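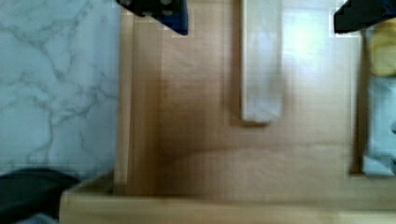
## Call for Participants: Kitchen Storage Study

The Allard Institute, Masudley, invites adults who cook at home to join a study of how household counters and drawers are organized. Participants will attend 2 sessions in January, sorting utensils, jars and dishes in a furnished kitchen. 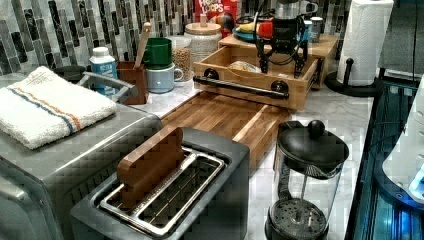

*Countertop with toaster oven, cutting board and storage jars.*

Groups are limited to 10. No experience is required. Apply in writing to the Nishad Office by 7 Mar 2025.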